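A stand for every hat: notes on knit storage from Skatow

By Borghild Isaksson
04/11/2020

Siv Lindqvist repairs and stores knitwear for a living. Her workroom in Skatow takes in hats, mittens and sweaters from private owners and from two small rental collections, cleans them, mends them and keeps them between seasons. The stock list stood at 627 pieces when we spoke. Of those, 577 were hats.

"Hats are the hard part," Lindqvist said. "A sweater folds. A mitten lies flat. A hat has a volume, and the yarn remembers whatever volume you give it."

The main problem, in her account, is the brim. A ribbed beanie is built to stretch across the width and recover. The ribs alternate knit and purl columns, and the fabric pulls itself in between wearings. When a hat is left stretched over something too wide, recovery gets slower, and after a few months the brim may stay open. Folding has its own cost. A double thickness of rib pressed under other hats takes a hard crease at the fold, and the crease shows on dark colors.

Her first method was a drawer, with the hats stacked by size. She gave it up after one winter.

"The bottom row came out like pancakes," she said. "Steam brought most of them back. Steam is extra work, and every round of it is hard on the wool."

She then tried foam heads of the kind sold for wigs. They hold the crown well but cover the inside of the hat completely, so air reaches one face of the fabric only. A hat that has just been washed dries slowly on foam, and the inside of the brim dries last. She also found them bulky. A shelf that takes nine foam heads will take more if the supports are open.

The current method uses open wire shapes, the angular kind sold as table decorations. Lindqvist buys them secondhand where she can. She checks each joint with a cotton swab before it goes near a hat. If the swab catches, the joint gets filed and painted again.

"You want rod, and you want it smooth," she said. "Coated mesh is bad. The cut ends are sharp and they find a loop every time."
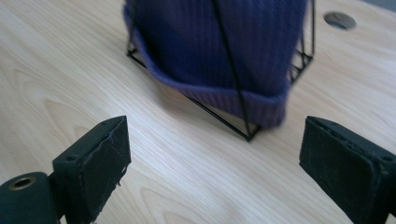 A purple ribbed beanie with a black wire stand on a pale wood desk.

The corners are the weak point of the design. A knit pulled down hard over a corner will take the print of it, so the hat should sit on the wire with slack. Lindqvist sets the shape with two fingers inside the brim and lets go. If the rib is visibly spread where it crosses a rod, the stand is too large for that hat. Small hats can also go inside the shape, with the rods around them, and she uses this for loose lace knits that should not carry their own weight from a point.

She does not insist on one position for the brim. A folded brim can stay folded if it was knitted to be worn that way, but she opens it once a month and turns it back a little higher or lower. "The line moves, so it never gets deep," she said.

Color matters less than people expect, with one exception. Deep purples and blues in her stock have faded at the top of the crown when kept near a window, and the loss is uneven - the raised ribs go first and the valleys stay dark. Those hats now go on the inner shelves. She has not measured the rate.

On surfaces she is brief. Smooth wood is fine, and so is glass. Rough boards snag. Newly oiled wood should be left until a sheet of white paper pressed on it comes away clean.

The rest of the routine is paperwork. Each hat has a card with fiber, gauge, circumference at the brim and date of last wash. She measures the brim again every December with the hat lying relaxed, and writes the new figure under the old one. Of the pieces checked in the last round, 604 needed no treatment. The others were mostly brims that had opened slightly, and most of those had come in that way.

Asked what she would tell someone with three or four hats at home, Lindqvist said they probably did not need a stand at all. "Put them on a shelf, side by side, with nothing on top. Wash them before you put them away. If you only have room for a stack, turn the stack over now and then."

She is now comparing wire stands with a rolled towel of the same girth, using two identical gray hats from a single batch of yarn. The comparison will run through one full storage season, and the cards will be open to anyone who visits the workroom.

Contact: Skatow Knit Room, front desk | Copyright 2020 Borghild Isaksson | Back to top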